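Home | Manuals | Bench Cells | Section 4 | Parts Lists | Contact
12/16/21
By the Arnwood bench operations desk

Section 4. Your First Shift Beside the Sorting Arm

This section is for the people who used to sort fasteners by hand at Arnwood and now stand next to something that does.
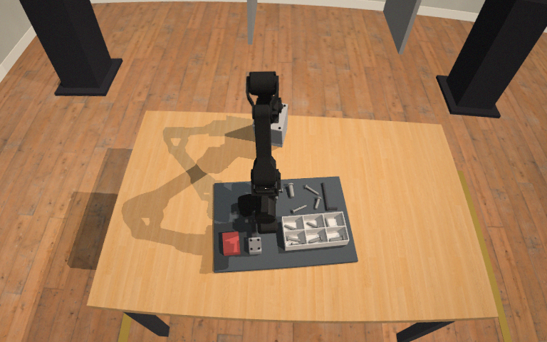 Your job title has not changed. Your job has, a little, and the steps below cover the part that did. Read them before you sign on to the Starkora panel, which will ask whether you have read them and will believe whatever you say.

4.1 Before you start

1. Check the shift card. It shows the kit number and how many trays are due. A standard order is 80 trays.
2. Clear the mat of anything that isn't on the kit list. Coffee goes on the shelf by the door, where it has always been supposed to go.
3. Put the tray down square to the mat. The arm will forgive a small angle. It will not forgive a tray that is upside down, and yes, we had to add this line.
4. Spread loose bolts so that none lie across each other. Piles slow it down. They slowed you down too, but you didn't log it.

NOTE: The hex key belongs to the bench. If you take it to another bench, the next person will look for it for 11 minutes and then take one from a third bench. This is how Kemeys ended up with all of them.

4.2 Starting the run

5. Stand behind the yellow line and press READY on the panel.
6. Choose the kit from the list. Old kits are still on the list. Do not choose an old kit.
7. Watch the first tray all the way through. If a bolt lands in the wrong compartment, press HOLD and go to 4.3.
8. After the first good tray you may turn to inspection, labels and the rework shelf. These used to be done in the last half hour of the day by whoever was slowest to leave.

CAUTION: Never reach over the mat during a run. Press HOLD and wait for the panel to show STOPPED. Experienced sorters are the worst offenders here, having spent years being faster than the equipment.

4.3 When it gets one wrong

9. With STOPPED showing, move the bolt to its proper compartment.
10. Enter fault code 17 (misplaced part). Please do not use the comment box for remarks about the arm's upbringing. Pronddale reads those.
11. Press RESUME. If the same fault comes back, finish the kit by hand and tell the shift lead.

NOTE: Finishing by hand counts toward your rate. Early copies of this manual said otherwise, and we heard about it.

4.4 End of shift

12. Press PARK and leave the power on.
13. Count the finished trays yourself and write the number on the card. Where your count and the panel's differ, yours is the one we check first and usually the one we keep.
14. Service is due every 200 hours. See Section 7.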